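Materials in the Home, Unit 4: Stone and Stone-Look Countertops
Handout for session 4
Instructor: Sarahí Tovar
Revised 2026-04-07

Read this before class. The worksheet that goes with it is on the course page. Bring your sample tile if you picked one up in February. If you did not, there will be spares at the front.

1. What the word "marble" means

In geology, marble is limestone or dolomite that has been changed by heat and pressure deep in the ground. The main mineral in most marble is calcite. The original rock was often made of shells and lime mud, and those shapes are usually gone by the time the stone is quarried, because the calcite has grown into new crystals that lock together.

In the stone trade the word is looser. A seller may call any stone that takes a polish "marble," including some limestones and serpentines. When you read a price list, check for a second name or a test sheet.

2. Where the veins come from

Pure calcite marble is white. Color comes from other minerals that were in the limestone to begin with or came in later with hot fluids.

Gray and black: carbon from old plant and animal matter
Red, pink, brown: iron oxides
Green: serpentine and related minerals
Yellow: limonite

White veins in a dark stone are mostly cracks that opened and were later filled with clean calcite. A vein may cross an older vein, and you can work out which came first by looking at which one is cut. We will do this in class with the slabs from the Willstead yard.

Veins matter to the fabricator as well as the buyer. A slab can break along one during cutting, so a sink opening should be laid out with the veins in view. Many slabs are sold with mesh glued to the back for the same reason. 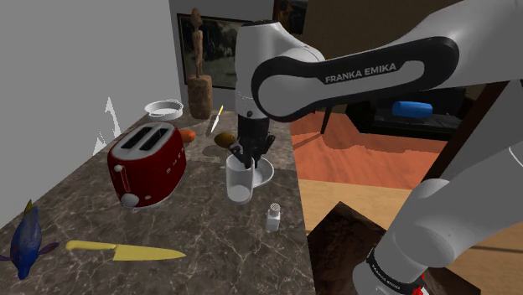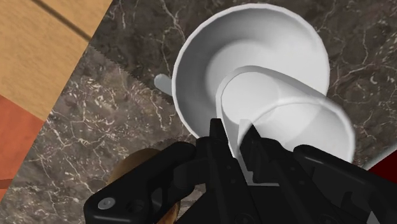 Fig. 1 (first) and Fig. 2 (second). Computer renderings of a kitchen with marble countertops. Compare the veining in Fig. 2 with section 2.

3. Hardness and scratching

Calcite is 3 on the Mohs scale. A steel knife is harder than that and will scratch it. Quartz is 7, so sand or grit dragged across marble will leave a mark. Granite contains quartz and feldspar and holds up much better.

Hardness is not the same as strength. A marble slab can carry a heavy load if it is supported evenly. It does poorly when it hangs out past the cabinet with nothing under it. Ask the fabricator what overhang is allowed for the thickness you are buying.

4. Acid etching

Calcite reacts with acid and gives off carbon dioxide. Lemon juice, vinegar, wine and tomato all do this to a polished top. The result is a dull spot called an etch. It is often mistaken for a stain. An etch is missing stone, and no cleaner will take it out. Light ones can be polished with a fine powder. Deep ones need a stone shop.

Stains are different. They are colored matter that has soaked into the pores. Coffee, tea and oil are the usual ones. A poultice (baking soda and water mixed to a paste, covered and left overnight) will pull out some of them. Test it first in a spot that does not show.

5. Sealers

A penetrating sealer slows down staining. It does not stop etching. To check whether a top needs sealing again, put a few drops of water on it and wait. If the stone goes dark under the water, it is time.

6. Edges and joints

Where stone meets wood, remember that wood swells and shrinks across the grain with the seasons and stone hardly moves. A rigid grout will crack at that joint. Use a flexible sealant and leave a small gap. Rahel Hubmann will show two ways of doing this in the shop session, one with a metal strip and one without.

7. Class exercise

You will work in pairs. Each pair gets 2 tiles, one polished and one honed, cut from the same slab. Put a drop of white vinegar on each, wait 4 minutes, wipe, and look at them under the desk lamp from a low angle. Write down what you see before you talk to your partner. Then do the same on the granite offcut.

Gloves and eye protection, please. Rinse the tiles before you put them back.

Reading: course pack, pages 19 to 31. The table of absorption rates on page 124 is useful for the worksheet but you do not have to learn the numbers.

Worksheets go in the tray by the door at the end of the shop session.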